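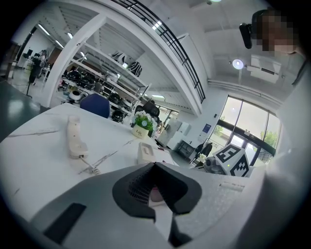

Tips for sharing a bench with the new help

Wipe finger pads at the start of a shift. Grellora's manual says every 500 cycles, but Perihan Uçar does it when she makes coffee and her pads last longer.

Keep cords coiled. A stretched phone cord will catch on everything you own.

Leave the plant alone. It was on the table before automation came to Bimstead and it has seniority.

Stand up every 60 minutes. The job used to be lifting and now it's mostly watching, and your back will complain about watching too – mine started in December.

If your old task is gone, ask for the training hours in writing. Tarık got 31 of the 50 he was promised.

Label your mug.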